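[samum-设备] 回复：下半年设备清单，拖线、备用电池和手指垫
发件人：Kalkidan Weldu
收件人：samum-设备 邮件列表
日期：2021年5月8日

各位好，Valdis 的邮件我看了两遍，本来想回一句“同意”就去吃饭，结果越写越长，大家泡杯茶慢慢看吧。先放一张我们 Sollside 这边地毯区的图，后面说到拖线和胶带的时候可以对着看。 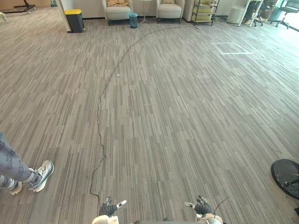 一、拖在地上的那根线

Valdis 问我们为什么还想要备用电池，说插着线跑不就行了。插着线当然能跑，我们四月大半个月就是这么过来的！可是你看那根黑线，从左手附近出去，一路弯弯绕绕，最后到了铁架子脚边。机器人原地站着抓东西，线躺在那儿谁也不碍着；一旦任务里要转身、要走到桌子那头再回来，就得有个人跟在后面理线，像牵着一条不太听话的狗。Saqib 牵了好几天，他说腰比胳膊累。

理线这个活儿从来没进过预算，因为它不是一件东西，采购表里没有它的格子。可它占掉的是一个人。我们每次采集排两个人，一个操作，一个看现场；看现场的人如果眼睛都盯着线，那物品摆放、记录、喊停这些事就只能让操作的人停下来自己做。一个上午下来，少采的那些段落就是这么没的。我没法给 Samina 一个漂亮的换算数字，说一根线等于多少钱，但是我可以很肯定地讲，这笔账我们一直在付，只是付在别的地方。

所以我的排序跟 Valdis 的不一样，我把备用电池放在第一。Prindonska 给的报价是903欧一块，含充电座，运费另算（运费他们还没写进报价单，我已经追了，回了我一封很客气但什么也没说的邮件）。我建议今年先买一块，跟原来那块轮换着用。为什么不一次买两块？主要是我们还不知道新的这批在实际负载下能撑多久。他们的规格表写的是静态待机的续航，我们两只手都在动，腰也在动，拿待机的数字去排班，那是给自己挖坑。先买一块，跑上几个礼拜，记下每次换电的时间，再谈第二块，我觉得这样花钱睡得着觉。

还有一个小问题想请 Valdis 确认：你们那边的充电座是放在哪里的？Prindonska 的说明里要求四周留空，不能贴墙，也不能放在布料旁边。我们靠墙那一排有两把布面扶手椅，我不想把它塞在椅子边上。铁架子上倒是能腾地方，可是架子每层都堆着东西，我得先跟用架子的人商量。如果你们有现成的安装照片，发一张到列表里就行，不用专门写说明。

二、线还是要的，所以线槽也别砍

可能有人会说，那有了电池，Valdis 清单里的地面线槽就可以删了吧。我一开始也这么想，还兴冲冲地在表格里划掉了，后来 Saqib 又给我加回来了（改表格之前请先看修改记录，谢谢，我说的是我自己）。他的理由是调试的时候照样要插线。换固件、标定手指、看底层日志，有线比无线稳当得多，这些时候机器人基本不走，可是人会走啊。人走来走去，跨过来跨过去，鞋底一带，插头那一头就吃力了。

不过我不赞成买 Rizvi 目录里那种厚的橡胶过线板。那种东西适合仓库的水泥地，放在地毯块上会翘，而且它本身就成了一道坎。我们需要的是扁的、底下带抓绒面的那种，能直接咬住地毯，不用的时候一撕就走。Rizvi 那边说有，但不在网页上，得让他们单独报。请 Zuzanna 帮忙问一声，你跟他们熟，上次他们回我用了好久，回你好像当天就回了，不公平！

长度请先不要按直线去量。我看到 Valdis 表里写的是墙到工作点的直线，可是线要绕开人走的地方，弯的那一段也得算进去，再留一点活动余量。宁可买可以裁的整卷，剩下的给别的组用。

三、地上的白胶带

地毯上用白胶带贴了一个方框，边线已经有些褪了。眼下够用，可是如果下半年真的要按计划把走动任务排进来，这个框就得重新划。我问过一圈，大家的意见分成两派：一派要继续贴胶带，便宜，改起来快；另一派想一步到位，换颜色不同的地毯块，直接把工作区拼出来。

我自己本来是地毯派。我们的地面本来就是一块一块的，换几块颜色不一样的，多整齐呀。Rizvi 的深色款报价大概240欧一箱。后来有两件事让我犹豫了。第一件，房东那边要求退租的时候恢复原样，那换下来的旧地毯块就得找地方存着，存在哪儿谁也说不清。第二件更要紧，地面颜色一变，头上相机看到的背景也变了，四月之前采的数据和之后采的数据，地面就不是一个样子了。做训练的同事未必介意，甚至可能觉得多样一点挺好，但这个应该由他们来说，轮不到我们因为“整齐”就替他们决定。

所以我的建议是：地毯先不买，胶带换一种好一点的布基胶带，边上磨白了就重贴，从日常耗材里出，别进设备清单。地毯这一行先留着，状态写“待训练组意见”。Valdis，请不要把它删掉，删掉了明年又要从头吵一遍。

四、手指垫和手套

这部分是整封信里我最想让大家认真看的，也是最不起眼的。我们的两只手都是多指的，指头上有白色的小垫片。垫片是消耗品，这一点买的时候没人强调过，合同附件里有一行小字。抓软的东西还好，抓金属夹子、硬纸盒的边，磨起来就快了。磨到一定程度，抓取的手感会变，操作的人会不自觉地多用点力，接着手指关节那边的负担也上去了。我不是机械出身，这段话是 Saqib 讲给我听的，要是转述错了请他来骂我。

现在的问题是，我们手里没有成套的备件，只有开箱时附送的一小袋，左右手还混在一起。上次换的时候花了好半天才分清哪片是哪片。我希望设备清单里单列一行“手指垫，左右分装”，跟电池同一批下单。供货周期比价格更让我头疼：对方从欧洲之外发货，清关的时间说不准，等磨坏了再下单，手就得歇着。机器人歇着，场地费可不歇着。

顺便请 Valdis 在你们那边统计一下换垫片的间隔，不用很精细，有个大概的印象就行。你们抓的东西比我们硬，如果你们的间隔都还能接受，那我们这边按同样的量备就足够了。

另外，有人提议给手再套一层薄的防护套。我反对，至少今年反对。套上以后触感又是另一回事，等于换了一双手，之前积累的操作经验要打折扣。这个可以单独立项试，别混在采购里。

五、场地里的人和椅子

Valdis 的清单里还有一项“隔离围栏”，报价我就不贴了，贴了大家会笑。我理解你们那边要过安全检查，围栏跑不掉。Sollside 这边的情况不太一样，房间是共用的，另一头靠窗的地方有桌子有办公椅，总有人坐在那儿干活，也有人会走过来站在旁边看。真要立一圈围栏，其他组第一个不答应。

我想的替代办法是两样东西。一样是再加一个无线急停，让看现场的人挂在身上，不要放在桌上。我们现在只有一个，归操作的人拿。另一样是几根可以移动的立柱，中间拉带子，采走动任务的时候摆出来，平时收到角落里。立柱的底座要重，不要那种三只脚叉开的，脚叉出来一截，早晚有人绊上去。

带轮子的办公椅我也想说一句。椅子这东西会自己长腿，早上明明推到桌子底下了，下午又在过道里。采走动任务之前看一眼椅子在哪儿，这条我会写进开工前的检查单，不花钱。

六、钱到底够不够

Samina 昨天把账给我核了一遍，扣掉四月已经走完流程的那几笔，我们这条线上今年还剩2,831欧。这个数字是含税口径的，Prindonska 的报价不含税，大家比较的时候请换算一下，别像我一样高兴了五分钟。

按我的排序，第一批是：一块备用电池、左右分装的手指垫、一个无线急停。第二批是扁线槽和可移动立柱，等 Zuzanna 那边拿到 Rizvi 的单独报价再定。地毯挂起，围栏 Sollside 不要，只保留 Valdis 那边的。

第一批走完以后还会有余量，请大家千万忍住，不要马上往里面塞新愿望。我们每年都是上半年买得痛快，到年底一根线坏了要打报告。Samina 建议至少留一部分给运费和清关的意外支出，我完全赞成，而且我觉得应该直接在表里写成一行，名字就叫“意外”，省得有人看见空白就手痒。

还有一个流程上的事。超过部门限额的单子要3份报价，备用电池只有 Prindonska 一家做得出来（接口是他们的），所以得写一份单一来源说明。这个我来写，草稿会发到列表里，麻烦 Valdis 补充你们那边的使用情况，我们合成一份交上去，比各写各的好过关。手指垫也是原厂件，看能不能放在同一份说明里，我还要问 Samina，她还没回我，估计在忙月结。

七、请大家回复的几件事

Valdis：充电座的摆放照片，换垫片的间隔，还有线槽的长度请按实际走线重新估一下。

Zuzanna：Rizvi 的扁线槽，要抓绒底、能裁的，问价格也问交期。顺便问问他们的立柱底座有多重，目录里没写。

Saqib：第一批里的急停，你之前说有一款跟现有接收端兼容，型号麻烦写到表里，我找聊天记录找了半天没找到。

Samina：单一来源说明能不能一份写两样东西；还有运费是走设备还是走服务，去年两种都走过，今年想统一。

训练组的同事：地面颜色变化你们介不介意，一句话就够。

没点到名字的朋友如果有意见也请直接回到列表，不要单独发给我。上次有三封私信内容几乎一样，我回了三遍，下次我就只回一遍了！

Kalkidan
Samum 项目，Sollside 场地

Valdis Krūmiņa 在早先的邮件里写道：

> 大家好，
>
> 附上我整理的下半年设备清单，请 Sollside 那边也看一下，两边合并以后一起报给 Samina，这样运费能省一点。
>
> 我目前的顺序是这样的：隔离围栏排第一，我们这边安全检查要用，拖不得；地面线槽排第二；深色地毯块排第三，用来划工作区；备用电池放在最后。
>
> 备用电池我有点拿不准。我们的机器人一直插着线，采的都是桌面任务，没觉得不方便。Kalkidan 在表里给它标了高优先级，能不能讲讲原因？如果只是为了方便，我倾向于挪到明年，这笔钱今年可以干不少别的事。
>
> 线槽我按墙面插座到工作点的距离估了长度，Rizvi 有现货的橡胶款，看着挺结实。两边要是都用同一款，备件也好管理。
>
> 地毯块那一项是 Zuzanna 提的，她说胶带贴久了不好看，也容易掀边。我没有强烈的意见，先放进去。
>
> 手指垫我没有列，我以为是走耗材的，如果不是请纠正我。
>
> 还有一点，走动任务到底什么时候开始？我看到计划里写的是下半年，没有更细的说法。如果两边时间不一样，有些东西也许可以先买一套，轮着用，比如立柱或者临时围挡。请 Kalkidan 说说你们的打算。
>
> 表格在共享盘的老地方，文件名没变，大家直接改就行，改完写上名字。
>
> Valdis

又及：刚要点发送，发现漏回了 Valdis 最后一个问题。走动任务我们想等备用电池到货以后再开，拖着线采不划算，前面已经唠叨过了。到货之前我们继续做站着的任务，把检查单和胶带框先弄好。轮着用一套立柱我没意见，但是电池和急停请各买各的，寄来寄去的运费加上等待，怎么算都亏。电池跨境寄还有危险品申报，我去年填过一次那个表，不想再填了。

表格里我的修改都写了名字，字是蓝色的。Zuzanna，你那一行我只改了状态，没动别的。

K.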